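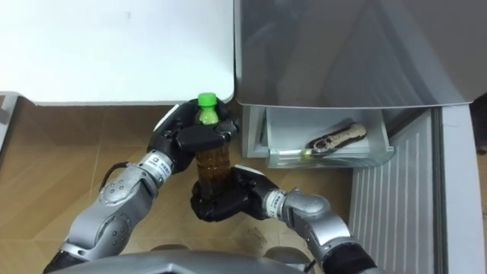
According to Poonam Sisodia, a half-full bottle of tea keeps better upright than on its side, and most households already know this. Our diary data from Kullgate only partly support her claim.

Figure 3. Clear bottle with green screw cap and dark amber-brown contents, held beside a white tabletop, with the refrigerator to the right.

Of 300 logged drinks, 80 were stored lying down – mostly for lack of shelf height. Leakage at the cap was recorded for 36 of these. Fill level was not logged and is left to later work.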